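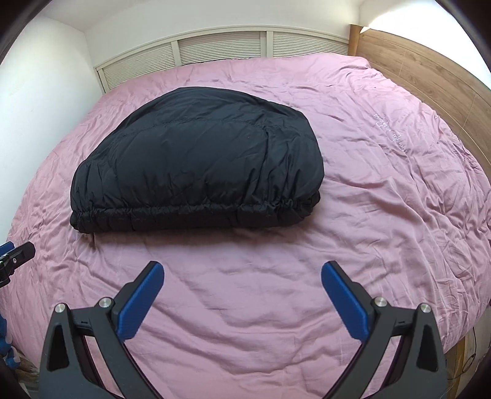

According to Lukholm, we are still closing too early on soft things, and the replay shows it: the fingers come together before the pads are properly down either side of the fold, and the policy copies that faithfully. Their note came in this morning with the first training run on the bedroom set. I had half expected it. Going back through my own takes with the gripper width plotted underneath, I can see the same habit in nearly all of them.

January, bedroom task, second notebook

Task as written: pick up the folded or bundled garment from the bed, lift clear, put it down again a hand's width away, let go, back off. Hand-held gripper only. Remote control stays with the Arus arm on the bench until the delay is sorted out.

Changes from this morning on:

Wait after the approach. Stop with the pads either side of the fold, hold still for a slow breath, then close. It feels daft by hand but the pause gives the model a clear point where moving ends and gripping starts. Bautista does the same on their towel set and their close point comes out much cleaner than ours.

Go lower before closing. With the black puffy one the temptation is to pinch the top, because the top is what you see. It squashes, the pads meet over a bit of shell and the rest hangs off. I tried coming in at the gathered edge instead and that gives something to hold. Trouble is the edge pulls the bedding up with it if I go too deep. No good answer yet. For now: in at the edge, shallow, and throw the take away if the duvet comes up too.

Open fully before every approach. I was starting some takes half open to save time. Stop doing that.

Speed. Lukholm would like it slower. I don't want it much slower, as the tracking drifts when I hover, and a slow demonstration gives a slow robot. Compromise is normal speed in the air and slow for the last bit.

Tracking over the bed was poor in the first batch. Plain bedding gives it very little to lock on to and the pose jumped whenever I leaned in close. It was better when I stood so that the louvred panels stayed in view past the far side of the bed. All those slats seem to help, though I'd want to see it on another day before saying so in the write-up. Starting each take with a slow sweep from side to side also helped. Lost three takes to jumps after that, all of them where I turned towards the bright end by the headboard.

Exposure is locked now. It was hunting every time the black garment filled the view, and the pink went nearly white for a moment. Locked on the duvet, the garment still has enough highlight on it to make out the seams.

2.20 pm. Recalibrated gripper width. The zero was out, so fully closed was reading as slightly open. I don't know how long it has been like that. Need to go back over the kitchen takes and check the closed reading on each one. If it is a plain offset it can be corrected afterwards and nothing has to be done again.

Tried remote control on the bench arm over lunch, same garment task on a folded blanket. Five attempts, and it dropped the blanket on most of them. The delay makes me overshoot, then correct, then overshoot the other way, and I would not want anything learning from that. By hand I can feel the fabric give and I adjust without thinking. Cliltness want both kinds in the set so they can compare, so it will have to be done eventually, but after the new link is in.

Target for the bedroom set is still 2,000 takes over all garments. At the present rate, with the pause added, that will run past what we told Cliltness. I've asked whether re-grasps can count as separate takes. Waiting to hear.

To do:
- send Lukholm the new batch with width plots
- check closed reading on kitchen takes
- vary start position more, I always come in from the foot
- charge both packs tonight
- write down the rule about bedding coming up so we all bin the same takes

Shared 3 times
8 comments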